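Turska pushing set: where we are in April

Adom Akolgo and Naa Tsikata have been collecting examples for the Turska project since the start of the year, and the first full batch is now on the Vullport server. Several people have asked what the bench at the far end is doing all day, so here is a short update.

The aim is to train a model that can push objects about on a flat surface when given a plain instruction, such as "move the green star next to the blue cube". There is no gripping. The arm has a rod on the end and can only nudge. To learn from, the model needs a large number of short runs in which a person drives the arm by hand controller and does the job properly, with the instruction stored alongside the movement.

We have almost 4000 runs at the moment. Each one lasts up to 45 seconds, after which the recording stops whether or not the blocks have got where they were meant to go. Unfinished runs are kept but tagged separately. Naa thinks they will be useful later for teaching the model to recover from a poor push.

The blocks are shape-sorter pieces in red, yellow, green and blue. Some shapes come in two colours, so an instruction that says only "the star" is not enough, and the wording has to be checked before a run is accepted.
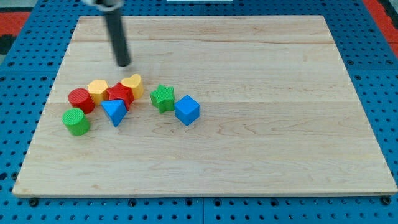
What we have changed

The starting layouts were too tidy. When Adom went back through the early runs he found that most operators set the blocks out in the middle of the board with even gaps between them. A model trained on that did poorly as soon as two blocks were touching. Layouts now come from a list generated by Stunar, our scheduling script, and it includes tight groups, corners and one-sided starts.

Operators also swap after 9 runs. People get into a habit of always pushing from the same side – it shows up clearly in the paths – and a change of hands breaks that up.

Instructions are now typed by someone other than the person driving. This slows things down a little, but the language is more varied.

What is next

We want another 300 runs made up only of separating blocks that start in contact, as this is still the weakest part of the set. After that the data goes to the Amissah group for the first proper training round.

If you can spare a session on the controller, put your name on the sheet by the bench or speak to Naa. You do not need any experience, and the practice runs are not recorded.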